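Werkstatt & Labor > Testberichte > Zweiarmsysteme

31. Mai 2022 – von der Redaktion Varneo

Lesezeit: 4 Minuten

Muria Doppelarm-Set im Test: Was der Tisch am Ende wirklich kostet

Ich hatte zwei Angebote auf dem Schreibtisch, eins von Barbieri und eins von Muria, und auf den ersten Blick lagen die gar nicht weit auseinander. Auf den zweiten schon! Bei Muria stecken die Greifer nämlich im Paketpreis, bei Barbieri zahlt man sie extra, und dann wird es schnell ungemütlich. Also Muria, zwei Arme, Finger inklusive, dazu die Kameras fürs Handgelenk (die standen bei mir unter »Sonstiges«, ein Fehler, den ich nicht wiederhole).

Zum Einstieg gibt's bei mir immer Schaumstoff. Kostet fast nichts, verzeiht viel, und wer gleich mit teuren Teilen anfängt, darf sein Budget auch gleich verdoppeln.
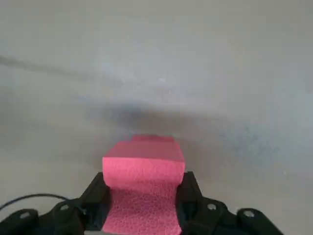 Rosa Schaumstoffblock zwischen den schwarzen Greiferfingern

Die Finger selbst gefallen mir gut, nur sind sie Verbrauchsmaterial, und so sollte man sie auch planen. Ein Ersatzpaar kostet 176 Euro. Ich habe zwei Paar mitbestellt und würde heute drei nehmen – die Lieferzeit lag bei 24 Tagen, und so lange will keiner auf ein Stück Finger warten.

Richtig gespart habe ich bei den Testobjekten. Stofftier, Würfel, Stifte im Plastikbecher, eine blaue Schreibtischlampe samt Kabel: lauter Kram, den man nicht bei einem Laborausstatter kaufen muss. Mein Posten dafür war mit 300 Euro angesetzt und ist bis heute halb voll. Achtet lieber auf die Mischung, also weich, kantig, dünn und irgendwas mit Kabel dran.

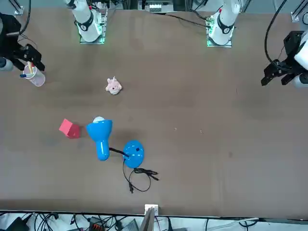

Munton schrieb mir dazu, bei ihnen sei der Tisch der teuerste Irrtum gewesen: zu schmal bestellt, beide Arme wieder abgebaut, neue Platte gekauft, alles noch mal eingerichtet. Man solle die Platte erst aussuchen, wenn die Reichweite beider Arme feststeht.

Kann ich nur unterschreiben. Dazu kommt der Posten, den ich in jedem Plan zu klein sehe, meine eigenen eingeschlossen: Kabel, Netzteile, Halter, Profile. Bei mir waren es am Ende 2314 Euro, und da ist der Tisch noch nicht mal dabei. Kabelführung bitte von Anfang an mitkaufen, nachrüsten nervt einfach nur.

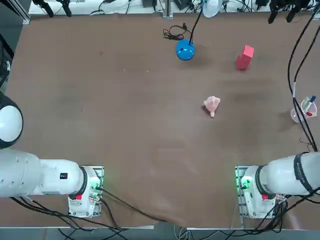 Mein Urteil

Vier von fünf Punkten. Die Arme sind ihr Geld wert, die Greifer auch, Abzug gibt es für die lange Wartezeit bei Ersatzteilen und für eine Preisliste, in der man das Zubehör mühsam zusammensuchen muss. Wer im November noch Restmittel hat, sollte zuerst Finger und Kabelführung bestellen – der zweite Satz Kameras kann warten.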